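Chapter 7
Chores: Are We There Yet?

When I tell people I teach robotics, the first thing they want to know is when they can stop doing dishes. My usual answer is "not this year," and I have been giving it for 12 years now. This chapter is my attempt at a longer answer – one with some numbers in it, and a few places where I've changed my mind since the first edition.

Let's start with the kitchen, the room everybody asks about. A factory cell is built around the machine. A kitchen is built around people, for people who already know that you hold a mug by the handle and keep your elbow away from the flowers. Much of the work in this field now happens in simulated kitchens, where you can run the same job all night and break as many cups as you like. I'll be using one called Plitora all through Part Two, so you may as well get used to looking at it from the robot's side.
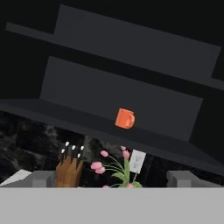

Figure 7.1. A gripper's view of the Plitora kitchen, with an orange mug, a knife block and tulips.

Suppose the job is "bring me the mug." You and I would have it in a couple of seconds and never think about it. The machine has to find the mug, work out how far away it is, choose a place to grab, and plan a path for the whole arm, elbow included. Then it has to close its fingers hard enough to hold on. My students usually guess that finding the mug is the tough part. It used to be! These days a bright orange mug against dark gray is a gift, and most of the trouble comes later, when the fingers meet the thing.

I had a class try this with a planner named Umetti last August. We ran 463 attempts at a simple fetch, with the mug moved a little each time, and it made the grab in a bit over half of them. Then we asked for the full chore – pick it up, carry it across, set it down upright – and the rate fell to around 45 percent. That drop is worth remembering. Every step you add to a chore gives the robot one more chance to fail, and household chores are mostly steps.
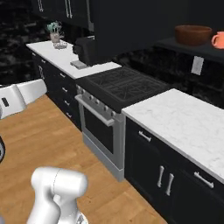 Driving around adds its own headaches. A robot bolted to a bench always knows where its shoulder is. Put it on wheels and a small error in where it parked becomes a small error in everything it reaches for, whether that's a drawer handle or an oven door. We'll work through the math in Section 7.3, and I promise it's friendlier than it looks.

Shops are a different story. At Priston, a packing plant I visit with my classes, a machine called Zaki moves cartons from a belt to a pallet for a whole shift, and the people there barely look up. Same size carton, same height, same light. Give Zaki a bag of onions and it's lost. So when somebody tells you robots can "do chores now," ask which chore, in whose room, and how many times out of 50.

Before you read on, pick one job you did at home this morning and write down every separate motion in it. Opening the drawer counts as one. So does letting go of the handle. Keep the list handy, as we'll come back to it in Section 7.2 and start crossing off the parts a machine can manage today.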